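Notes of the bench and stores meeting, Skullach unit, January. Start 16:35.
Present: Tươi Ninh (chair), Khôi Nghiêm (notes).

**1. Previous notes**
Agreed with one correction: the shelf order from Premetti came to 525, not 862.

**2. Metalware**
The stainless steel bowl is to be stored apart from the white plastic parts. Polished steel marks easily and the toothed edges are hard to clean around. KN to clear a shelf.

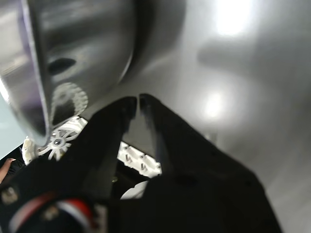

Skullach Bench Notes, No. 9, p. 2

TN asked whether the spoked wheels should be kept with their housings. Agreed that they should. Loose wheels go in the Nusero drawer.

**3. Dark grey table**
Kitchen items and electronic parts are sharing one surface. TN proposed that pans, bowls and toy vegetables have their own crate, with cables coiled and tied separately. Agreed.
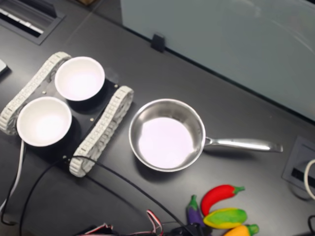 *Item 3: saucepan, white bowls and tracked chassis on the grey table.*

Bowls are not to be stored on the chassis deck plate. Saucepan handles to point away from the table edge.

**4. Purchases**
One lidded crate, limit 900. KN to ask Thái for a price.

**Actions**
- KN: shelf, crate price
- TN: labels for drawer and crate

Closed 17:10. Next meeting in February.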